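Search this site Enter keywords Go

Will a machine ever put the groceries away?

I have a kitchen cabinet at home that I avoid opening, because whoever opens it has to sort it. So when Catrin Foulkes told me she'd spent the winter trying to get robot arms to put little boxes on a shelf, I asked if I could come bother her. She said yes, and then she said to lower my expectations!
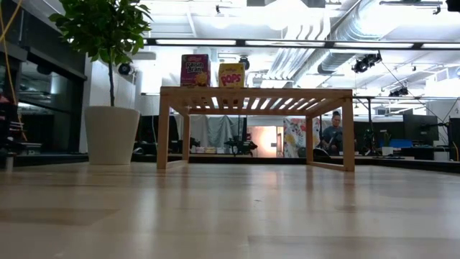
PRURNPORT, February

Catrin runs the chores side at Flemeck, a small outfit that wants to sell help to corner stores first and to regular households much later. She talks fast and drinks tea the whole time (I had coffee, she made a face). I started with the question everybody asks, which is whether any of this works yet.

"Some of it, on a good day," she said. "Give me a box that's standing up, with space around it, and I'm pretty relaxed. Lay the same box flat next to another one and I start chewing my pen."

I told her my nephew could do it when he was 3. She laughed and said she hears that one a lot, usually from people's uncles.

"Your nephew had already spent years dropping stuff," she said. "We've got 361 practice runs on this shelf job. That's nothing! He'd have done that before lunch."

We talked about stores for a while. Catrin worked nights in one as a student, stocking cereal and crackers, and she still thinks about it in terms of sore knees. What she'd like is a machine that does the boring stretch between closing time and 5 in the morning, slowly if it has to. I asked how slowly. She wouldn't give me a number for that, and I tried twice.

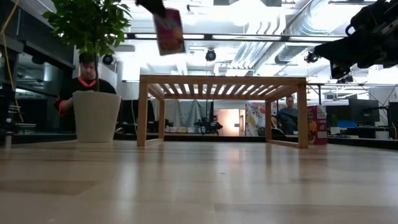

What I really wanted to know about was my own kitchen, though. Groceries seem like the perfect robot job to me, dull and never finished. Catrin's answer was that carrying a thing is the part outsiders worry about and setting it down is the part that keeps her up. A small box held at a tilt over a slatted top still has to get straightened out before it's let go, and the slats give it gaps to catch a corner on. "You do that with your fingertips and you don't even look," she said. "I'd pay good money for your fingertips." I've had nicer compliments, but not many.

Her colleague Reet Eglītis wandered over at this point and disagreed with nearly everything. Reet thinks homes could come sooner than stores, since people at home will forgive a crooked box. "A store manager wants every label facing front," Reet said. "My kitchen has never had a label facing front."

Catrin let that go by, but I could see she was saving something up for later.

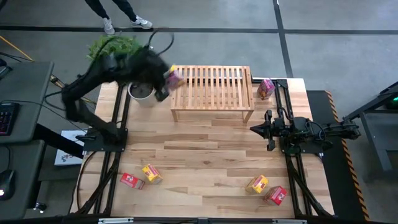 I asked them both what they'd hand over to a machine tomorrow if they could. Reet said laundry, all of it, immediately. Catrin thought longer and picked emptying the dishwasher, then took it back because of the glasses. She has 9 that belonged to her grandmother and she doesn't let her husband touch them either.

So would she have one of these arms at home? "In the garage, maybe," she said. "Sorting the recycling. I'd look in on it." And in ten years? She shrugged and offered me more coffee, and then she and Reet went back to arguing about labels.

I went home and opened the cabinet. Two bags of rice fell on me.

Contact us | Copyright Pravgate, all rights reserved | Back to top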